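Von: Margit Åberg
An: Liste Wetterbeobachtung
Betreff: Re: [Wetter] Regenmesser in Ritow, Hagelplatten und der Dienstag

Lieber Rostyslav, liebe Mitlesende,

Rostyslav Stelmakh schrieb:
> Hallo zusammen, bei der Gewitterlinie am Dienstag hat meine Station
> in Ritow 13 mm gemeldet, der Handregenmesser daneben aber deutlich
> mehr. Die Wippe habe ich erst im Frühjahr gereinigt. Böenspitze war
> 60 km/h, das passt zu den Nachbarn. Hat jemand von euch bei
> Starkregen auch solche Abweichungen? Und lohnt sich für Hagel noch
> die alte Methode mit der Schaumplatte?
> Grüße, Rostyslav

erst einmal ganz herzlichen Dank für deinen Bericht, ich habe ihn gleich beim Frühstück gelesen und dann prompt den Tee kalt werden lassen! Bei uns in Aasen kam die Linie gut eine Stunde später an, und ich stand natürlich wieder in Pantoffeln auf der Terrasse, obwohl ich mir das jedes Jahr aufs Neue verbiete (die Nachbarn grüßen inzwischen nur noch hinüber).

Zu deiner Frage mit der Wippe: Ja, das kenne ich gut. Wenn es richtig schüttet, kommt sie mit dem Kippen nicht nach, und ein Teil des Wassers läuft durch, ohne gezählt zu werden. Schau aber bitte auch, ob das Gerät noch waagerecht steht. Mein Mast hatte sich nach dem Winter ein klein wenig geneigt, mit bloßem Auge kaum zu sehen, und ich habe wochenlang an der Software herumgesucht. Für die Monatssumme nehme ich seither immer den Handregenmesser und trage die Station nur in die Bemerkungsspalte ein. Damit komme ich in diesem Jahr bis jetzt auf 158 mm seit Beginn der Gewittersaison, was für unsere Ecke recht ordentlich ist.
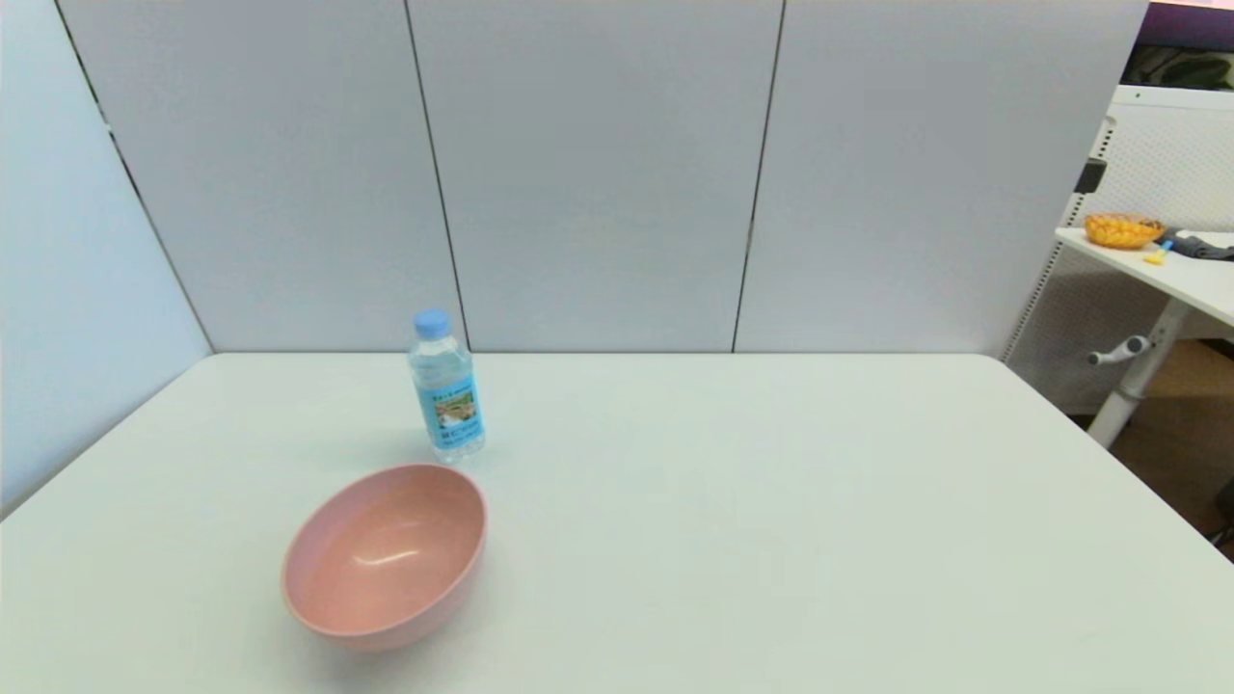
Und die Schaumplatte, unbedingt! Ich nehme Stücke von etwa 40 cm Kantenlänge, mit Alufolie bespannt, und beschwere sie an den Ecken mit Steinen. Die Dellen misst man danach in Ruhe aus, am besten mit schräg einfallendem Licht. Schreib dir die Uhrzeit gleich auf die Rückseite, sonst weißt du im Dezember beim Aufräumen nicht mehr, welche Platte zu welchem Gewitter gehört. Ich spreche da leider aus Erfahrung, in meinem Keller liegen noch drei ohne jede Beschriftung.

Hat eigentlich jemand aus Hivon die Linie von Westen her gesehen? Mich würde sehr interessieren, ob die Böenwalze dort schon so schön ausgebildet war. Bilder gern direkt an mich, die Liste mag ja keine großen Anhänge.

Viele liebe Grüße aus Aasen
Margit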